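Zwischenbericht Projekt Ultari, kabelloser Kopfhörer für den Schulunterricht
An: Grillberg Stiftung, z. Hd. Dale MacLeod
Von: Abelardo Quiroga, Navarrete Audio
7. Dezember 2022

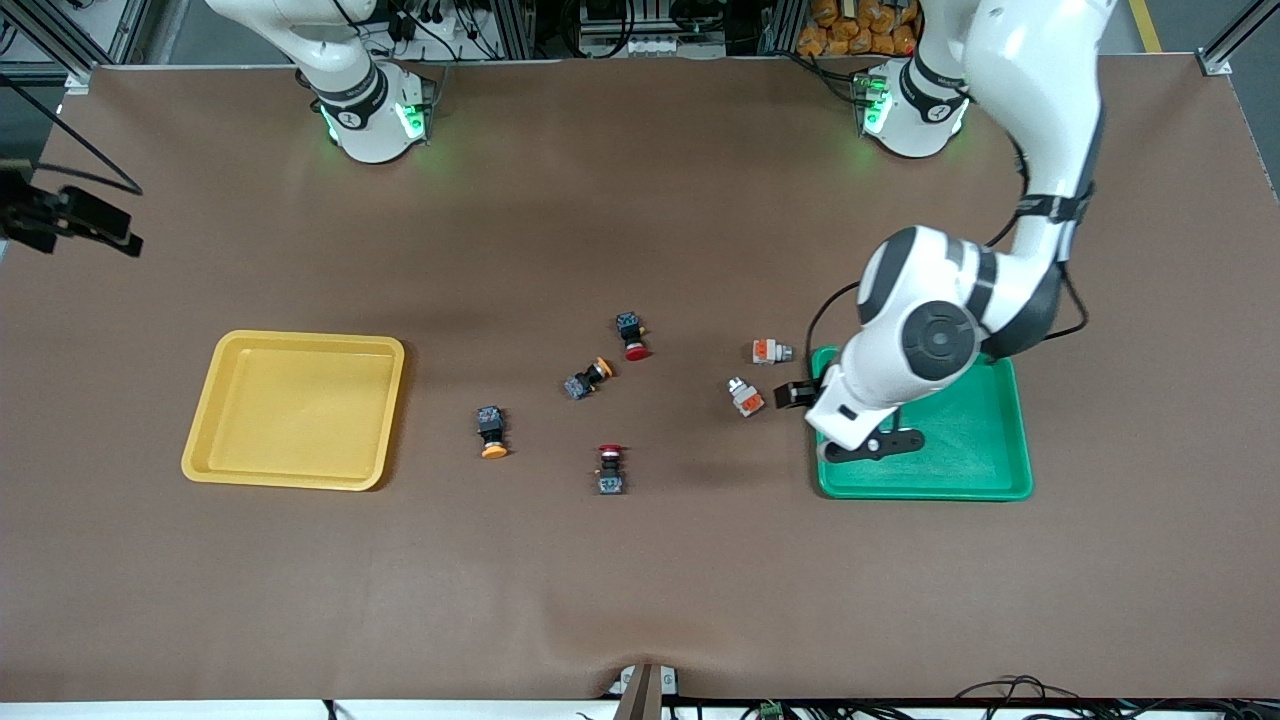
Seit dem letzten Bericht haben wir vor allem an der Verbindung und an der Bedienung gearbeitet. Die Verzögerung zwischen Bild und Ton war im Sommer noch so gross, dass die Lehrkräfte bei Lernvideos wieder das Kabel genommen haben. Mit dem neuen Funkmodul von Gornex ist dieser Punkt für uns erledigt. Schwieriger bleibt die Frage, wie das Gerät seinen Zustand anzeigt. Wir haben uns für einen grünen Leuchtring entschieden, weil man ihn auch von der anderen Seite eines Tisches erkennt. Ein blinkender Punkt, wie in unserem ersten Entwurf, wurde von den Kindern oft übersehen.

Stand der Muster
Wir haben 25 Muster der zweiten Serie gebaut und an 4 Schulen verteilt. Die Rückmeldungen sind überwiegend gut. Gelobt werden das geringe Gewicht und die Ohrpolster, die sich ohne Werkzeug abnehmen und abwaschen lassen. Kritik gibt es am Bügel: Für jüngere Kinder ist er auch in der kleinsten Stellung zu weit. Wir haben die Rasterung schon geändert, das neue Teil ist bestellt, aber noch nicht geliefert.

Klang
Die Abstimmung ist auf Sprache ausgerichtet, mit wenig Bass und einer leichten Anhebung in den Mitten. Für Musikunterricht ist das nach Meinung von zwei Lehrerinnen zu dünn. Wir möchten deshalb eine zweite Einstellung anbieten, die man mit langem Druck auf die Lautstärketaste wählt. Die maximale Lautstärke bleibt in beiden Fällen begrenzt — an dieser Grenze wollen wir nichts ändern.

Akku
Das Ziel war, dass eine Ladung für eine halbe Schulwoche reicht. Im Labor haben wir 13 Stunden gemessen, bei mittlerer Lautstärke. Wie sich der Akku nach einem ganzen Schuljahr verhält, können wir noch nicht sagen.

Mittel
Von der zweiten Rate sind über 4.000 Euro noch nicht ausgegeben. Der Betrag war für eine Spritzgussform vorgesehen, die wir wegen der Änderung am Bügel später bestellen. Wir bitten um die Erlaubnis, ihn in das nächste Halbjahr zu übertragen. Eine Erhöhung der Förderung beantragen wir nicht.

Nächste Schritte
Zuerst tauschen wir bei allen verteilten Mustern den Bügel aus. Danach kommt die Software mit der zweiten Klangeinstellung. Die Unterlagen für die Funkzulassung sind fast vollständig, es fehlt noch ein Messprotokoll zum Ladeteil. Den Fragebogen für die Schulen schicken wir Ihnen vorher zur Durchsicht — für Anmerkungen dazu wären wir dankbar.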